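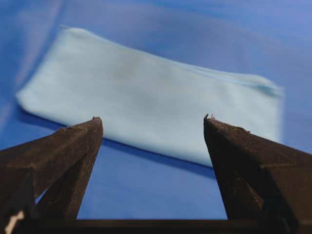

> My gripper closes fine on blocks and bottles, but on a
> folded towel it slides over the top or pushes the whole thing
> across the table. I've turned the servo torque up twice and it
> made no difference. Is this a job for softer fingertips, or
> should I be changing the approach angle? I'm on stock
> Clitedent fingers and the Stilus arm.

Approach angle first. I went through the same thing on the bench at Buthelezi this spring and spent two weekends on fingertips before I touched the motion, which was the wrong order.

If you come in flat with the fingers open on either side of a flat fold, there's very little for them to close on. The tips ride up the edge and then skate. Torque won't help with that. What worked for me was to tip the wrist down until the tips press into the cloth, close partway, and only then finish the grip. The cloth humps up between the fingers and you have something to hold. Go for a fold or a ruffled corner if there is one. The flat middle is the worst place to pick.

Settings, for comparison with yours:

Opening before descent: 64 mm
Push into the cloth after first contact: 3 mm
Closing speed: 25 percent of maximum
Wrist pitch: as steep as the camera bracket allows

Please don't copy the push depth without something soft under the cloth. My table has a sheet over it with padding below. On a bare top I'd start at zero and creep down, or you will be printing fingers again.

On the fingers themselves, I'm still on printed ones. I left the tips rough from the printer and I think that helps on terry cloth. Lint collects on them, so I wipe them when I remember to. I have silicone pads here and haven't glued them on, mostly out of laziness, so I can't tell you whether they're better. 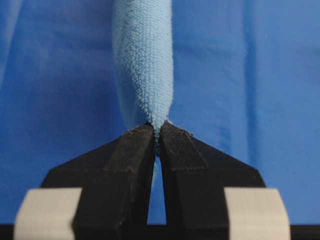
Towel held at the fingertips, wrist camera view.

With this kind of grip only the very ends of the fingers do the work, so check that your two tips meet square. On mine the left one was a hair low after I reassembled the carriages, and I'd been blaming the software for that too. Close them on a strip of paper and pull. If it comes out easily on one side, loosen the carriage screws, close the gripper under light power, and tighten with it closed.

One more thing about the camera. If your sheet and your towel are the same color family, as mine are, the edge finder in the Trikside scripts will struggle. I have 3,586 saved wrist frames from this setup and the worst edges are all where glare washes out the sheet. Moving the lamp off to one side did more than any threshold I tried. A sheet in a different color would be the sensible fix — I just haven't bought one.

Can you post your opening width and how steep the wrist is at contact? Also say which firmware the gripper board is on. The older one ignores the closing speed setting and runs at full speed whatever you send it, and that alone could be shoving your towel across the table.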